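Home Journal Articles Methods Authors Contact
4 min read

3.2 Surface finish and glare

Desk finish was treated as a separate factor in the Wullholm reading trials. Gloss tops raise contrast between lit and shaded areas and were reported as tiring in the earlier Matheson survey. We therefore compared gloss and matte tops under the same ceiling lighting, with 19 readers per group. Each reader completed six passages at a fixed viewing distance.

Luminance was sampled before each session, and the desk was wiped and left clear of paper. Shadow edges were graded as hard, mixed or soft (Fig. 6).

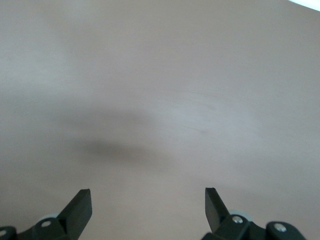

Fig. 6. Matte beige tabletop with a soft-edged gray shadow.

Soft edges were graded separately from overall darkness – a pale shadow can still have a hard outline. Grading followed the Mundau scale, which runs from 0 to 100. Najafi repeated all gradings without access to the reading scores. Where the two gradings differed, the mean was used. Reading speed was then compared within each grade, with passage order as a covariate.

This site uses cookies. Accept Manage settings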